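Handling rules for the kitchen table

Drovard's annotation and collection office in Demville works to a written practice sheet that fits on two pages. Its author, who has run manipulation trials there since March, wanted it shorter.

"The first draft had 14 rules and people followed the ones they remembered," she says. "It has nine now. Contact force, approach height, glass, what you do after a slip. The rest went into training."

Glass has its own rule. Jars and bottles stay on the table during a run, but the fingers don't close on one until the operator has completed 400 logged grasps on metal and paper.
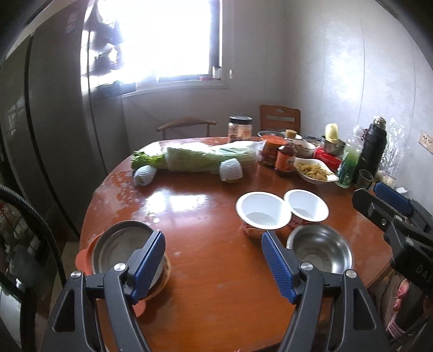 "Bowls are where the bad habits form," she says. "An operator will lean one finger on the rim to steady it and then close the other. The log records a grasp. I record a push. If both pads haven't met the object, it doesn't count."

Disputed runs go to Rater, the in-house review tool, where two reviewers score them separately. Run 201 was scored three times before the wording on rim contact was changed.

She is against tidying the table between runs. "Clear it and you've written a standard for a clear table - no kitchen I know of has one."

The sheet is next up for revision on October 6, 2021.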